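Cleaning the Kitchen Trash Can (The Part We All Put Off)
Posted Sep 6, 2022 in Kitchen Tips

I have been putting a fresh bag in the trash can every other night for as long as I've had a kitchen, and for a good many of those years I thought that counted as keeping it clean. Bags leak, though. They get a pinhole from a chicken bone or a twist tie, and whatever was in the bottom of the bag ends up in the bottom of the can, where it sits in the dark and gets interesting.

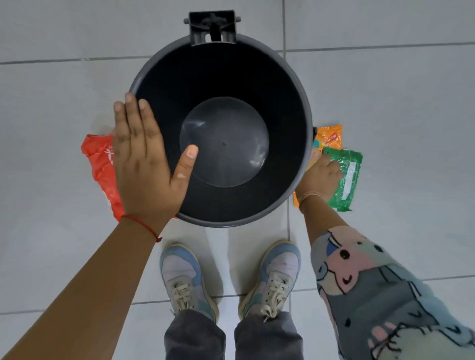 So let's talk about giving the can itself a proper wash, which takes me 30 minutes if I don't stop to answer the phone, and most of that is waiting. I do mine on the first warm morning after the garbage truck has been by. In February I cheat and use the bathtub.

Start with the lid. If yours is a hinged one, see whether it comes off before you do anything else. Many plastic cans have the lid sitting on a couple of pegs at the back, and it will lift away if you open it all the way and ease one side out first, then the other. Don't yank! I snapped a peg on my old Schouten that way and had a lid that flopped sideways for two years. Mine goes straight into the sink with dish soap and hot water while I get on with the rest.

Now the hinge itself. The inside of a hinge housing is often hollow, with little ribs, and those ribs collect coffee grounds like you wouldn't believe. An old toothbrush is the thing for this. A cotton swab will get into the narrow slots, and if something is really cemented in there, hold a soapy rag against it while you drink your tea and then try again.

For the can, I shake out any loose bits over newspaper and wipe the bottom with a paper towel. Then I sprinkle in a good handful of baking soda, squirt in some dish soap, and add hot tap water until it's a few inches deep. Leave it 13 minutes (my oven timer is stuck on that number, long story, and it works fine). Scrub with a long-handled brush, going around the corner where the wall meets the base, and don't forget the underside of the rim, where the bag folds over. Fingers find more there than eyes do. I wear gloves for that bit.

A few cans taper toward the bottom, so a flat brush head won't sit right against the side. A round dish brush does better. I've had a Fulik one for ages and the bristles are only now starting to splay.

Please don't mix bleach with vinegar, or with any other cleaner. If you want to use vinegar for the smell, do it on its own after the soap has been rinsed out, wipe it around, let it sit, and rinse again.

Drying matters more than people think. Turn the can upside down outside, propped on a stick or a brick so the air can get under it, and leave it 40 minutes in the sun, longer in the shade. A damp can under a fresh bag will smell musty by the weekend, and then you'll blame the soap.

Before the new bag goes in, I put a folded sheet of newspaper in the bottom and a spoonful of baking soda on top of that. I also tuck four or five spare bags under the paper, still folded, so there's always one waiting when I pull the full one out.

While you have everything out, sweep the floor where the can usually stands, and pick up any stray wrappers — there are always a few that missed. Mop that spot and let it dry too. Then put the lid back on, one peg at a time, and open and close it a few times to be sure it's seated.

Next time I'll get to the recycling tub, and what I do about sticky soda cans.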